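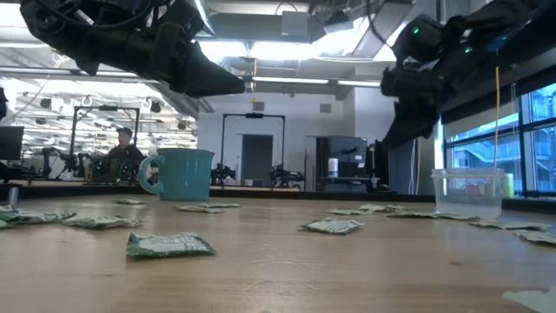
Home News Fixtures Club Tickets Contact

Category: Club News / Women's Soccer

26 September 2021
By Uriel Tapia, Club Press Office

Damance Women to Play First Season at Hololham Park

LILTVILLE – Damance Soccer Club is thrilled to announce that its women's team will play all 14 of its home league games this season at Hololham Park, the ground the men's side has called home since the club began. The move brings both first teams under one roof (well, one roof and three open stands) for the first time, and we could not be happier to share the news!

The women's team has spent its whole life until now at the Lü Road fields on the north side of Liltville. Supporters will remember the place fondly, wind and all. It has one low bank of seats, a gravel parking lot and a snack window that closed whenever it rained. It also hosted some wonderful soccer, including last season's final home game, when 1307 people squeezed in along the ropes to watch Damance beat Eastmere 3-2 and climb to second in the table.

That crowd got a lot of people at the club talking, and the talks moved quickly. The club's board voted for the switch in the summer, and the league has now signed off on the new schedule.

"I got the call while I was in line at the grocery store and I yelled so loud that a man dropped his oranges," said team captain Brisa Medrano, who has played 56 games in midfield for Damance. "I grew up going to Hololham Park with my dad. We always sat behind the north goal. To walk out there in this shirt, with my teammates, with people singing, I can't wait. I really can't."

Head coach Maricruz Meléndez said the bigger field should suit the way her team likes to play. Damance scored more goals from wide areas than any other side in the league last season, and Meléndez has added to that part of the squad with the signing of a new left winger, to be introduced to supporters at the open practice before the first game.

"We like to run and we like space to run into," Meléndez said. "Lü Road was narrow, and by spring you had to know where the bumps were. We knew them all pretty well! But the players have earned a good surface and a proper crowd. They've trained hard all summer and they're in great shape."

The men's coach, Teodoro Huerta, has worked with Meléndez on a shared training plan so that the grass gets enough rest between games. The two teams will not play at home on the same day except once, in December, when the club will stage its first doubleheader. The women face Saint Orrin in the early game, and the men play their cup tie in the evening. One ticket will cover both, and the gates will stay open in between so that fans can come and go.

Season tickets for the women's team go on sale this week at the Hololham Park box office and through the club website. Anyone who already holds a men's season ticket can add the women's games at half price. Children in school get in free with a paying adult, and the first 1000 fans through the gates on opening day will be given a scarf in the new home colors, dark green with a white stripe.

Club president Braulio Varela thanked the supporters who made the trip to Lü Road year after year.

"Some of those folks never missed a game," Varela said. "They brought the drums and they brought blankets for people they'd never met. We want them front and center at Hololham Park, so we've set aside the middle block of the east stand for them. Bring the drums, please."

Lü Road will stay in use as the home of the Damance youth teams, who take over the main field starting with the under-12 girls. The club plans to replace the goals there before spring.

Media passes for opening day can be requested from Uriel Tapia at the club press office. Meléndez and Medrano will both be available for interviews after the open practice.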